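About Jakubowski Leiva

We are a small architecture practice that works on buildings other people have already had a go at. Hospitals, mostly, and the laboratories, lecture theatres and boiler houses that gather round hospitals over a century or so. If you own something large, listed and leaking, we have probably walked round the outside of it already.

The practice started with 2 people and one commission, a former nurses' home in Sandville that the owners wanted flattened by the spring. It is still standing. It now holds 26 flats and a dental surgery, and the residents write to us regularly about the lifts. We didn't design the lifts, but we have come to enjoy the letters.

What we do

Most clients come to us with a demolition notice half filled in and a planning officer who has stopped returning calls. We survey the building, find out what it can carry and what it can't, and write down what it would cost to keep. Sometimes the answer is that it should come down. We have said so four times, in writing, and lost a fair amount of work by it.

When a building is worth keeping we draw the scheme ourselves and stay with it until the scaffolding goes. We don't enter competitions. We did enter one, for the Tadar Institute's research wing, and came third out of three with a design the jury called "patient". The winning scheme was a glass one. We wish it well in August.

The Broditz job

People usually know us for Broditz, so we may as well get it over with. The old infirmary there is a round concrete tower on a square base, put up by engineers who had plainly fallen out with one another. It had 296 beds and windows that opened in theory. The university wanted laboratories on the site, the town wanted the tower left alone, and both sides had printed leaflets.

We kept the tower and put the laboratories underneath and behind it, where the laundry used to be. It took six years, two appeals and a public meeting that ran past midnight, at which our model was described as a cruet. The tower is offices now. Some people still hate it, and they can see it from a very long way off. 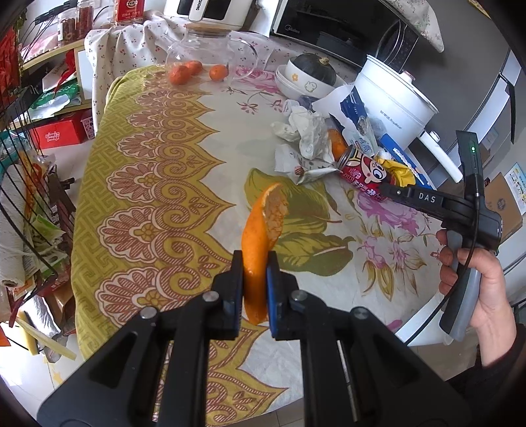
Curved walls take up more of our time than anything else we do. A round building has no obvious place to put a desk, a bed or a fume cupboard, and every off-the-shelf panel arrives flat and stays that way. When we explain cladding to a new client we tend to end up at orange peel: shiny on the outside, pale and rough on the inner side, and quite happy in its curve until somebody tries to press it straight. Concrete panels from the sixties have much the same temperament. At Broditz we took them off one at a time, numbered them, mended the backs and returned each to the spot it came from. The contractor suggested at the outset that this was mad, and has since put it in his brochure.

Who we are

Fermín Leiva runs the practice and does the difficult phone calls. He trained as a structural engineer, changed sides at thirty, and still checks everybody's sums. The Jakubowski half of the name retired to the coast and comes back twice a year to disagree with the door handles.

The rest of us are architects, surveyors and one archivist, who was hired for a fortnight to find some missing drawings and found so many that we couldn't let her leave. Her plan chests fill what used to be the meeting room. Meetings are now held in the kitchen - they have become shorter.

Working with us

A first visit is free within 100 miles of the office. Beyond that we ask for the train fare. Bring any drawings you have, even the wrong ones, and a torch. We will need to see the roof and the basement, and the room everyone says is locked.

We take students each summer and we pay them. Applications should be sent by post with no more than four sheets of work, at least one of them drawn by hand.

Page last updated 8 November 2021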